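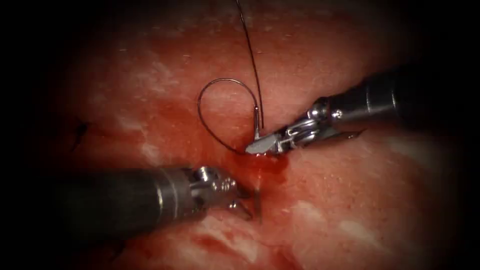 Loop keeps falling off before I can throw the second half. Thread length or hand position?

pgy3_marlow
I can place the stitch fine now. Bite in, bite out, needle comes through where I want it. The knot is where I lose time. I make my loop on the left, go to wrap, and the loop either slides off the tip or lies down flat on the tissue and I have to fish it up again. Dark braided suture, curved needle, practicing on pork from the butcher. I logged 102 knots in November and I'm still slow. The tutor on my course at Itdale says it's thread length. My senior resident says it's my hands. Who's right?

tenaculum
How long is your thread when you start? If you're working in a small space and there's a lot of strand trailing off away from the stitch, you're going to be dragging it around all day. Cut it shorter. I cut mine before it ever goes in.

pgy3_marlow
Full length out of the packet minus a bit. I never measured.

tenaculum
Then that's your problem.

Dorsal Slit
I don't agree. Short thread helps, sure, but people cut it too short and then they have no slack to make a loop at all, and you get a tight little curl that springs open. I'd look at the needle first. Where are you holding it when you start the wrap?

pgy3_marlow
Near the back end, same as when I drive it.

Dorsal Slit
Okay. And which way is the curve facing? If the arc is up and you're holding it near the back, the thread comes off behind the jaws and naturally wants to make a big round loop. You can use that. Let the needle shape the loop for you and bring the other instrument to it. Most beginners chase the loop with both hands at once and it collapses. One hand stays still.

eridgeway
Esperanza Ridgeway here, I teach the bench sessions at Itdale, so I may be the tutor in question. For the record I said thread length AND keep your tips close together. If the grasper is parked way over on the other side, every wrap becomes a long trip and the loop has time to lie down. Bring the tips in to the stitch. Wrap next to the tissue, then reach for the tail. Leave the tail short enough that you don't have to pull it through half the bite to get it out.

pgy3_marlow
It was you, hi. I only wrote down the first half.

tenaculum
So it is thread length.

eridgeway
Partly.

quietcautery
What brand? I had the same trouble with a box of Malero. It came out of the packet with a kink every inch and no loop would stay round. Switched to Stelberg and it got better, or I got better at the same time, hard to say.

Dorsal Slit
I've tied with Malero for years without trouble. Run it gently through your fingers first if you're on the bench. Don't do it hard or you'll fray the braid.

quietcautery
Maybe it was an old box. It was in a drawer with stuff marked 2000.

tenaculum
You were practicing with suture from the year 2000?

quietcautery
It was free.

needle_and_thud
One more thing on tissue. Pork dries out on the bench and then the thread grabs it. On a wet surface it slides around and sticks flat if you let it touch. They feel different. I keep a cup of saline next to the pad and wet it down every few knots. If you only practice on dry stuff you'll think your loops are great.

pgy3_marlow
Mine is definitely dry by the end. I'll try that.

Dorsal Slit
Also don't grab the tissue with the needle driver when you miss the tail. I see it a lot. Stop, look at where the tail is, then close.

pgy3_marlow
Update after two evenings. I cut the thread shorter, kept the pad wet, and held the right hand still with the arc up. The loop stays open most of the time. It still falls off when I reach too far for the tail, so I think that's the tips thing. Second throw is still ugly.

eridgeway
Reverse the direction of the wrap on the second throw and check that it lies flat before you tighten. If it's ugly every time you may be wrapping the same way twice.

pgy3_marlow
I was wrapping the same way twice.

quietcautery
Does anyone have the Hellström knot booklet? Chapter 2 has the wrap directions drawn out and my copy went missing when we moved call rooms.

needle_and_thud
I have it somewhere. Will look tonight after nine.

Contact the moderators | Terms of use | Copyright remains with individual posters | Back to top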